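About Fekix

Posted December 27, 2024
By the Fekix workshop

Fekix is a small shared workshop for people who want to build robots and other automated things at home. We rent two rooms on the ground floor of the Blackwood building. One has benches and hand tools, and the other has the printers, the small lathe and the shelves where members keep unfinished work.

We started in a garage with 12 members and a single soldering station between us. Most of us had tried to build a robot arm alone and had got stuck at the same point, where the arm moves but does not do anything useful. Sharing a room meant we could share parts and look at each other's wiring. We moved to Blackwood when the garage got too full to open the door properly, and we now have more than 350 members on the books. A good many of those only come in for the winter.

Our main project is called Leris. It is an arm with a two-finger gripper and a small camera at the wrist, meant to work on an ordinary kitchen worktop or table. The drawings and the parts list are free to any member. A full build takes most people a winter of evenings, and the wrist takes longer than the rest put together. The current drawings are revision 231. Please do not build from 230, which has the wrong hole spacing on the camera plate. There are still printed copies of it in the drawer by the window, and we would be glad if you put any you find in the recycling.

We test Leris on household things. Boards, packets, boxes and odd bits of hardware all go under the gripper. Flat objects are still the hardest for it. The fingers need an edge to get hold of, and a board lying flush on a worktop does not give them much. Patterned surfaces are awkward too, as the software can take a line in the pattern for the edge of an object. We are working on both problems and post changes on the notice board as well as to the mailing list.

Members pay monthly and can stop at any time. You can use the bench room on your own once you have had an induction. For the lathe you need a second session, which we run in November and again in spring. Bring your own safety glasses if you have them. Under-sixteens are welcome with an adult.

We also lend out part-built kits under the name Lulurden. A kit has the base, the motors and a bag of fixings, and you can keep it at home for up to three months. If something is missing when you open the box, tell us before you start and we will find you a replacement. To join or to borrow a kit, come to the bench room on any open evening and ask at the desk.

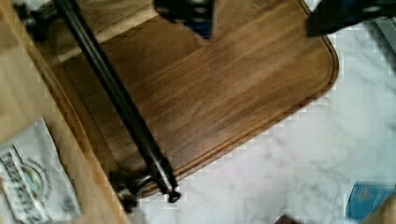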